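The box folders of Dratcombe: teaching robots to close a carton

Wed 29 April - I spent most of yesterday on a stool at Fistel, watching people patiently teach a pair of grippers how to deal with cardboard.
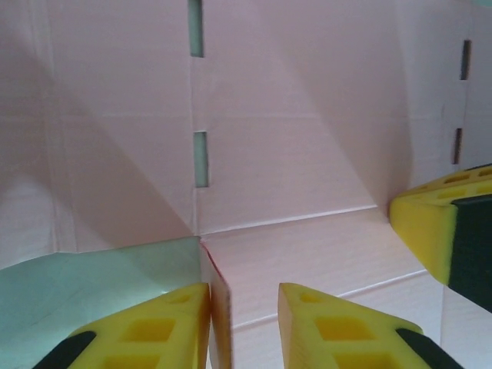
4000 tries at the same job

Fistel has the ground floor of the old seed warehouse on the Dratcombe road, and if you've driven past lately and wondered why the lights are on so late, it's boxes! The company wants to collect 4000 recorded examples of somebody folding, tucking and closing a carton, and then hand the whole pile to a learning program called Dikovex. The idea is that the program picks up the job from the examples, the way my nephew learned to tie his shoes from watching everybody else do it (only with a lot more examples, I hope).

Hazem Hajji runs the recording sessions. He sat me down next to one of the stations and let me look at what the small camera down by the fingers sees, and I have to say it's a strange way to meet a box. You're right in the corner with the bright yellow fingers, and a single cardboard edge can take up your whole attention.

"From across the room everybody thinks the hard part is the lid," Hajji told me. "Down there you find out it's the corners. A panel leans a little and the next move has to be different."

That's why they don't want 4000 perfect runs. Fumbles stay in as long as the person recovers and finishes, and each one gets a note saying where it went wrong. Runs that are given up halfway go in a separate folder, and Hajji hasn't decided what to do with those yet.

A good operator gets through 80 examples in a shift. Shifts are short, with a break after every 2 batches, and I found out why when they let me have a go. I managed 3 boxes. The first one I more or less squashed. The second was fine, and on the third I got a flap on the wrong side of another flap and needed talking through it - very kindly - by a woman who had clearly seen it before.

My squashed one was thrown out, by the way. I asked.

The cartons come flat from Radwan, the packaging place on the other side of the river, and Fistel keeps switching between styles and colors so the program doesn't get too used to any one of them. They also move the lamps between batches. I thought somebody was just fussy about the lighting until Hajji explained that shadows on a plain wall of cardboard can look a lot like a crease.

Recording goes on through the end of May, and Fistel is still looking for people to cover evening shifts. No experience with robots needed, and training is paid. Ask for Hajji at the front desk, and use the side door after six.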